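Planning a Robot Table: What Does It Cost?

Last updated: July

A robot arm is only one line in a budget. A budget is a list of everything you plan to buy, with a price next to each item. The Fludska workshop wrote one for a table with two arms that practice picking up bowls.

The arms came first, at 1,982 dollars for the pair. The table and its metal frame cost 327 dollars. Cables, bolts and a set of plastic bowls added 211 dollars.
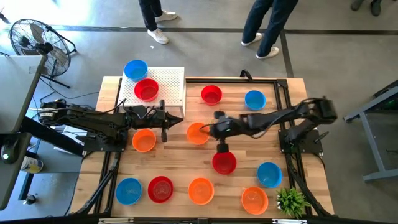
Add the three prices and you get 2,520 dollars. The workshop still had to plan for spare parts. Gripper fingers wear down, and a cable that bends all day can break inside. A spare set of fingers takes around 3 weeks to arrive, so it is ordered early - before the old set wears out.

Size matters too. Measure how far each arm can reach before you choose a table. If the table is too wide, the arms can't get to the far bowls.

Related:
What Is a Gripper?
How the Brasov Club Chose a Motor
Renting or Buying: The Valtotthorpe Lab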